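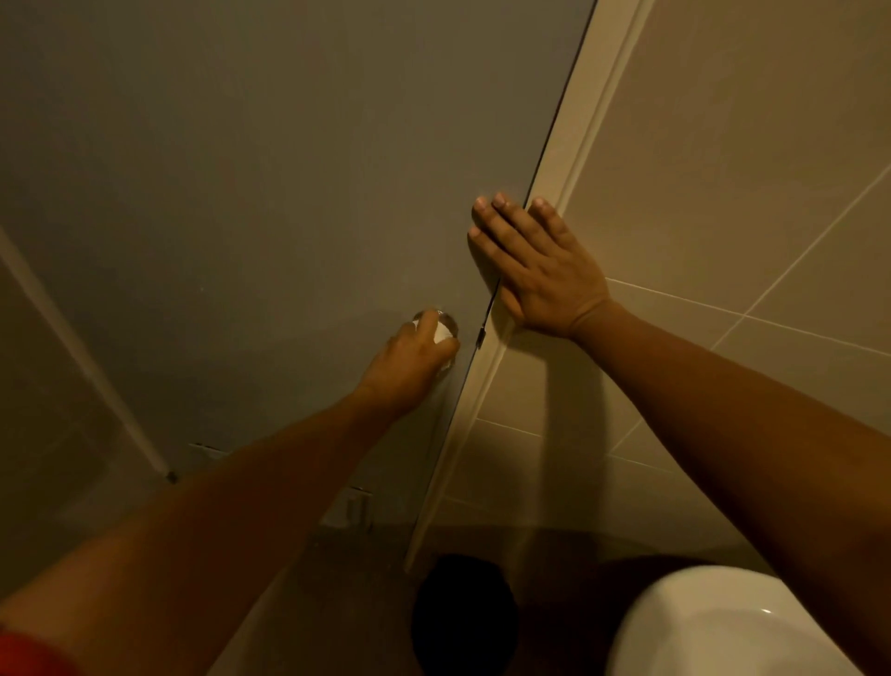
Left hand on the stall door knob, door closed.

9th May

Went through the Ullovside household returns again. The goal is still a plain table of how many middle-income homes the district has lost, block by block, that the Lorkard people can print for their open evening.

Merged the March survey with the older rent list. 132 households matched on address. Five didn't, all on Cervantes Street, where the house numbers were changed when the big lots were split. Fixed three by hand from the old street map. The other two I left out and marked in the sheet.

Income bands are still a problem. The survey uses 8 bands and the rent list uses 5, and the cut points don't line up in the middle, where we need them. For now I folded both into low, middle and high. Anyone near a cut point could land on the wrong side, so please don't quote the middle share outside the group yet.

First look: owners on the north blocks have mostly stayed put. Renters near Finoncombe Park moved more, and the homes they left went to both higher and lower bands. I expected only higher. Could be real, could be the folding. Need to rerun with the cut point shifted up one band and see if it holds.

Also found that "years at address" was left blank on about a third of the renter forms. Don't fill with zero. I did that in the first run and it made everyone look new.

To do:

- rerun with shifted cut point
- ask Lorkard for the blank forms on paper
- redraw the block map, park boundary is out of date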